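Suture pad
From the Skalterside Handbook of Practice Materials, last touched up Jan 5, 2024
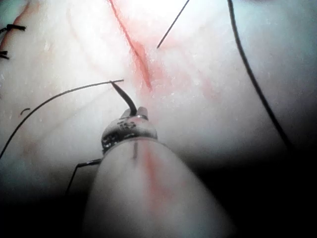

What is a suture pad for? It's a soft stand-in for skin or tissue, and people use it to learn stitching before they go anywhere near a patient.

I look after this entry, and I'll admit I'm fond of the things! A suture pad is a slab of soft material you can put a curved needle through over and over. Some come with cuts already made, some you open up yourself, and the fancier ones are coloured to look like the real thing (a red slit in pale tissue does focus the mind).

Materials
Most of the pads I've owned were silicone, often with a mesh layer inside so the thread doesn't tear straight out. Foam is cheaper and crumbles. There are gel types too, which feel lovely but pick up every bit of lint in the house. My first was a Brokatton, a two-layer one, and I wore the middle out in a single October.

Needle and thread
The usual needle is curved and gets held in jaws, never in the fingers. You grip it partway along the body, well back from the point, and turn it through so it follows its own curve. Black thread is the favourite for practice because it shows up so nicely on a pale pad, and you can see straight away if your spacing has gone wonky. Leave yourself a decent tail, or you'll be chasing it on the last throw.

Common stitches
Simple interrupted is where everybody starts, then the running stitch, then the mattress stitches, vertical and horizontal. I still find the horizontal one a pain.

Wear and care
Pads don't heal, obviously, so the holes add up. The label on my Kanaujia pad promises 2000 passes, and I'd gotten to around 1050 when the edges of the main cut started to fray. Wash silicone in lukewarm soapy water, pat it dry and dust it with a little cornstarch if it goes tacky. Used needles go in a sharps container, even the practice ones.

See also: Needle holder; Surgeon's knot; Wumier board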